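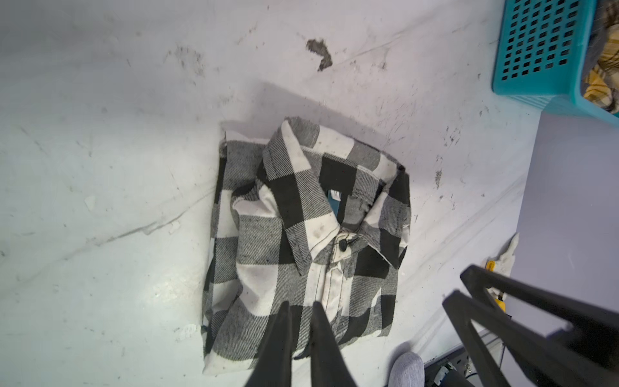

About Etora

Hi, I'm Titilayo, and I run a secondhand shirt shop in Cilbridge. Mostly shirts, anyway. We've had a rack of coats since the winter before last and I keep meaning to get rid of it, but then somebody brings in a really good coat and I cave.

We do flannels, work shirts, Oxfords, bowling shirts, a few western ones with snaps (these go fast, so call me if you're hunting for one). Everything is used, everything gets looked over by a person, and nearly everything ends up folded on a shelf with its collar facing the door. If you've ever wandered in and wondered why the whole back wall is collars, that's me. I think you can tell most of what you want to know about a shirt from the top six inches of it: the points, the label, the first button, how the fabric sits around the neck.

How it got started

I was working the counter at Climia, the dry cleaner on Igwe Street, and I was there a long time. You would not believe how many shirts never get picked up. The owner, Pascual Riquelme, kept them on a rail in the back well past the date on the ticket, and every spring he'd sigh and box them up for donation. One year I asked if I could buy the lot. There were 146 of them! I washed them again, fixed what I could, and sold them off two folding tables in my driveway over the month of May. By the end of it I had a few left, a sunburn, and a notebook full of people asking me to find them something in a large.

The shop came the year after. It's 25 feet deep and not very wide, with a counter I bought from a closing bakery that still smells a little like cinnamon if you lean on it.

Who's here

There are three of us most days. Asabe Chukwu does the mending. She can move a button, turn a frayed collar, or patch an elbow so well you'd have to go looking for it, and she'll also tell you flat out when a shirt is past saving. Keir Ogilvie does washing and stains, and does the pickups in his van. I buy, price, fold, and talk too much.

Chaimae Alaoui comes in when we're buried, usually right before school starts and again when it first gets cold and the whole town remembers flannel exists.

About the folding

Okay, so I'm picky about this. Top button done up, body tucked under, sleeves out of sight, placket and collar on top. The black-and-white buffalo check up top is folded that way, and big checks are my favorite thing to fold, with the front placket running down through all those squares. They're not forgiving, though. Let one side get thick where the sleeve is stacked and you get a bulge, and then the whole pile leans. I refold a lot of flannel.

White squares are the other thing about buffalo check. They show every smudge, especially near the collar and across the chest, where the black squares will hide just about anything. So if you're bringing us one to sell, take it over to a window first and have a good look at the white parts. We don't turn shirts away for gray marks. Keir likes a challenge, and we price for whatever he can't get out and write it on the tag.

Selling to us

Bring up to 8 shirts at a time, please. More than that and I start rushing, and rushing is how I once bought a pajama top. They should be clean and dry, and you don't need to iron them. Fold them however you like, I'm going to redo it anyway. I'll make you an offer while you wait, in cash or store credit, and the credit is worth a bit more.

We're always short on tall sizes and heavy flannel. We have plenty of thin white dress shirts and probably won't take more until fall.

Missing buttons are fine, and if you've got the button in a drawer somewhere, bring it! Asabe keeps jars of spares sorted by color, but a dark four-hole in the right size can take her half the morning to match.

Stopping by

We open at 10 in the morning and close at 6, and the mending counter quits at 4 so Asabe can finish what's already on her table. Parking is behind the building, past the blue dumpster. The front door sticks, so give it a shove with your shoulder and come on in.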